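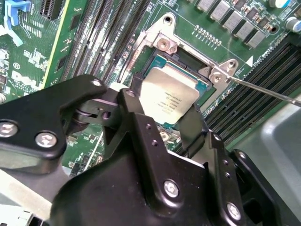

Flirnton Hand Teaching Kit

Teach your robot arm a delicate job by doing the job yourself. The Flirnton kit gives you two ways in: take hold of the arm and move it through the task, or sit down at the Drolletti hand controller and drive it from across the room. Either way every move you make is recorded, and you can save it, trim it, play it back and use it for training.

We built Flirnton for small, fussy work. Boxes and cups are fine for a first afternoon, but the jobs people kept bringing us were things like processors, memory sticks, cable clips and tiny screws, where a millimeter is a long way and you really want a person's feel for the part in the recording. Server boards have become our favorite test bench (we have a whole shelf of retired ones now!) and they will show you very quickly whether your arm is set up well.

Teaching by hand

Press the button on the grip ring and the arm goes light. It carries its own weight, so you only push against the small amount of drag you chose in the settings. Squeeze the ring to close the jaws and let go to open them. Start with the drag at medium. Low feels wonderful, but it is easy to overshoot when you are lining up a chip with its socket, and most new users turn it back up within the hour.

Keep your hand behind the ring while you record. If your fingers are in front of the wrist camera they end up in the recording too, and they won't be there when the arm works alone.

Teaching by remote control

The Drolletti controller is a small arm of its own that sits on your desk and copies its pose to the big one. You can scale the motion down, so a wide sweep of your hand becomes a tiny nudge at the gripper. For socket work we like the smallest setting - it takes a few minutes to get used to, and then it's a real pleasure. A foot pedal pauses the link so you can move your hand back to a comfortable spot without moving the robot.

The wrist camera picture shows up live in the Prantl software next to the jaw opening and the grip force. Watch the force line when you set a part down. A clean release is a short step down to zero. A ragged one usually means the part was still caught on a finger, and it's worth doing that take again.

The gripper

Matte black metal plates, silver hex-socket screws, and fingers you can take off with one key. The fingers are slim so they can get in between a socket and the memory slots beside it. Spare finger plates are sold singly.

Always practice on scrap boards first. Keep the jaws on the edges of a processor, and stay well away from socket pins. If you need a screwdriver near the gripper, hold the pedal down until the tool is clear.

How many recordings do I need?

It depends on the task, of course. Urs Pfister, who wrote the Prantl software, starts with 75 good takes of one motion from slightly different starting spots, and adds more where playback goes wrong. His own library of chip placement takes is up to 209 and still growing. Long tasks are easier if you split them - pick up, line up, set down - and record each part separately.

In the kit

Flirnton gripper with wrist camera
Grip ring with record button
Drolletti desk controller
Foot pedal
One set of slim fingers and one set of wide fingers
Hex key
Prantl software, single bench license
Cables for power and data

Good to know

The robot arm is not included. Check the adapter list before you order, as the mounting plate is different for each arm family. Prantl holds around 2,000 takes per project before it asks you to start a new one. The camera refocuses by itself between takes and holds still during them, so set your part in view before you press record.

Updated February 14, 2018: the desk controller now ships with the softer handle, and owners of the older one can order it as a spare. The Boststead bench stand, with its 600 mm rail, fits this kit without extra brackets and is listed under Accessories.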